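Tote box

A tote box, also called a tote, a tote bin or simply a tote, is an open-topped container used for keeping and carrying goods inside a building, or between one building and another nearby. It is made to be lifted by one person, or at most two, and to be used over and over again for many years. Totes are found in warehouses, bakeries, laundries, libraries, hospitals and post rooms, and a good many have ended their days in garden sheds holding flowerpots. The word is thought to come from the verb "to tote", meaning to carry, although where that verb itself came from is a question that has kept dictionary makers happily busy for a very long time.

Name and related words

In everyday British speech the words "tote", "crate", "tub" and "bin" are used rather loosely, and people who work side by side may well use different words for the very same thing. In the trade a little more care is taken. A crate usually has slatted or pierced sides, so that air can reach whatever is inside it. A tub is generally rounded. A tote has solid walls and a flat floor, and as a rule it has some sort of rim or lip that the fingers can get hold of. A tray is much the same thing with low sides, and the point at which a deep tray becomes a shallow tote has never been settled to everybody's liking.

The town of Gasham, where a good deal of fruit was once packed, had a word of its own, "hobbin", which older residents still use for any box without a lid. It appears in the packing sheds' wage books, generally spelt with one b, and it is still heard at the July fair, where the hobbin race is run by pairs of children carrying a full box of apples between them.

Shape and stacking

Most totes are oblong, for the simple reason that oblong boxes sit neatly on shelves and leave very little wasted room between them. Beyond that, the greatest difference between one kind and another is what happens when they are put away.

Straight-walled totes hold the most for their size, and they stack well one on top of another, but they take up just as much space empty as they do full. Totes with sloping walls, wider at the top than at the bottom, can be dropped one inside the next when empty, so that a tall pile of them takes up hardly more floor than a single box. The price to be paid is a smaller floor inside, and a certain amount of wrestling when two of them have been pushed together too firmly. Anyone who has spent a winter morning in a cold store trying to part a pair of nested totes will know the feeling.

A third kind tries to have it both ways. These are the stack-and-nest totes, which nest when they all face the same way and stack when every other one is turned about. The Boström pattern, which has a notch at one end only, is the best known of these, and it is often supplied in two colours so that the people doing the stacking can see at a glance which way round each box ought to go.

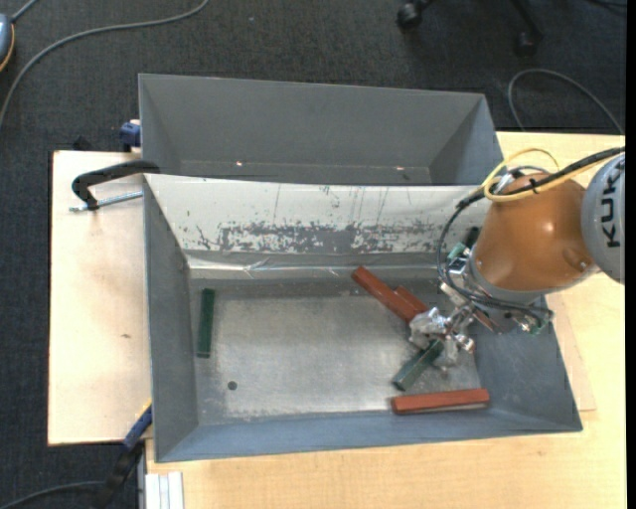
Materials

The earliest totes were wooden, and usually made on the spot by whoever needed them. Wood is cheap to mend and kind to the hands when it is well finished, but it soaks up water and smells, and a wooden box that has once held fish will go on holding the memory of fish more or less for ever. Pressed fibre, a sort of toughened board bound at the edges with metal, was popular for a long while in textile mills, as it was light and did not snag the thread.

Steel totes came in for heavy goods such as castings and bolts. They last very well, though they are noisy, and they dent. Plastic took over much of the ordinary work once it became possible to mould a whole box in one go, with no joints to come apart and no nails to catch on a sleeve. The firm of Treven sold a moulded tote under the name Genero, and for a time its catalogue listed 46 different sizes, a number that was later brought down to 7 after customers complained that no lid ever seemed to fit the box they happened to have.

Wear and repair

A tote in daily use leads a hard life. It is dragged along shelves, knocked against door frames, sat upon at tea breaks and left out in the rain. The rim and the corners generally suffer first, followed by the underside. Painted boxes lose their paint wherever something rubs, and small scratches on the inside can hold dirt, a matter of some importance where food is concerned.

Wooden totes are mended with new slats, and steel ones can be beaten flat again. Cracked plastic can sometimes be welded with a hot tool, but many users find it simpler to send the broken box back to be ground up and made into something else. Liners of card, cloth or thin sheet are often laid inside to spare the floor of the box, and these can be changed as they wear out.

Collections and study

Totes have not attracted collectors in the way that milk bottles or biscuit tins have, perhaps because they take up so much room. The largest known gathering of them is at the Gasham Museum of Packing, which has 2195 boxes of all kinds in its store and puts a small selection on show in the old weighing room. The catalogue was drawn up by Corey Cosgrove, whose three short booklets on the subject are still the usual starting point for anyone who takes an interest. The second, on marks and stencils, is the hardest to find.

See also

Crate
Pallet
Punnet
Trug

This page was last edited on Mar 8, 2023.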